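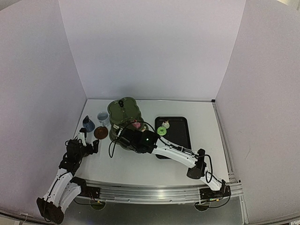 Chapter 7

Sound and Silence in the Horror Film

Learning Goals

After reading this chapter, you should be able to
explain the difference between sound that belongs to the world of the story and sound that does not;
describe how a composer builds and withholds a musical theme;
identify the use of off-screen sound in a short sequence.

Introduction

Viewers who are asked to recall a frightening film usually begin with something they saw: a face at a window, a hand on a stair rail. When the same viewers watch the passage again with the volume turned off, many of them report that it no longer frightens them. The pictures have not changed, but the viewer has lost the creak of the stair, the low note held under the dialogue, and the sudden quiet before the door opens.

Chapter 6 dealt with lighting and the placement of the camera. The present chapter turns to the soundtrack, a term used in this book for everything the audience hears, including speech, effects, music, and room tone. Students sometimes use the word to mean the music alone. That usage is common in record stores and should be avoided in written work for this course.

The main case study is The Ferngate Lodger, a low-budget feature scored by Ruaridh Guthrie. Guthrie wrote only 24 minutes of music for the film and recorded it with 7 players. The main theme, a falling figure for viola, is heard in full over the opening titles and then held back until the last reel. Between those points the audience hears its first two notes, often mixed so low that they may be taken for a noise in the house. A second case study, Wiriya, takes the opposite course. Its score runs almost without a break, and the moments of greatest fear are those in which it stops.

Key Terms

Diegetic sound: sound whose source exists within the story, such as a radio playing in a kitchen.

Nondiegetic sound: sound added for the audience and not heard by the characters, such as an orchestral score.

Off-screen sound: diegetic sound whose source lies outside the visible space at the moment it is heard.

Stinger: a short, loud musical accent timed to a surprise.

7.1 Hearing Before Seeing

In the first scene of The Ferngate Lodger, a woman sorts mail at a desk while footsteps cross the floor above her. She does not look up. The audience has already been told that she lives alone, and therefore knows more about the footsteps than she appears to. The camera stays on the desk until the steps reach the top of the stairs.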